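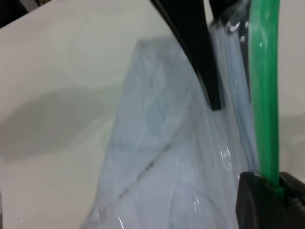 Clear plastic bag on the white table, from the Bags group.

Drodon Packing Table Photos

README, last changed Mar 3, 2024

What is in here

Drodon is a set of 454 photos of packing materials on a table. Most of it is bags: clear bags, mailing bags, liner bags, and a smaller number of paper sleeves and wraps. The photos cover the materials by themselves and the usual steps of packing small household goods, such as opening a bag, putting an item in, folding the top over and setting it aside.

The set goes with the Pedach packing notes, which give the written steps. You can use either one without the other.

Groups

The photos are sorted into 12 folders by what is mainly on the table. The folder names are short and in lower case. The ones people ask for most are:

bags – clear or tinted plastic bags, flat, creased or gathered
sleeves – paper and card sleeves
wraps – tissue, film and paper used around an item
fill – crumpled paper and other loose filling
closed – finished packages, taped or folded shut

A photo sits in one folder only. If a bag and a sleeve are both on the table, the one that takes up more room decides the folder.

Labels

Each photo has one line in labels.csv with these columns: file, folder, material, clear, state, print.

"Clear" is yes or no. Tinted film that you can see through is still yes.

"State" is flat, creased, gathered or filled. A bag can have more than one of these, separated by a semicolon. Filled is used only when the contents can be made out. Layers of film often look like something inside the bag, so when in doubt leave filled off.

"Print" is none, readable, unreadable or unsure. Use unsure when a row of dark marks could be either lettering or a perforation line. The photo at the top of this file is marked unsure. Please do not guess at the words from the type of bag.

Table and light

Clear film on a white table is hard to outline. The edge of the bag fades into the table in a number of photos, and bright spots on the folds can hide the marks under them. We kept these photos and did not change the contrast. Shadows were left alone too.

Outlines are drawn to the edge of the film, including any gathered part at the top or side. Where the edge is hazy the outline follows the best visible line and the photo gets a "soft" note in outlines.csv. Do not use soft outlines for measuring bag size.

Known problems

The sleeves and wraps folders overlap more than they should. Folded tissue was put in both at different times.

2 photos in fill have no material label. They are listed in missing.txt.

Thickness of the film is not recorded anywhere.

Changes in this version

State can now hold more than one value. The old "crumpled" value was merged into creased. Outlines from the Nelta version were checked again for the bags folder only. The other folders still have the older outlines and will be done in the next version.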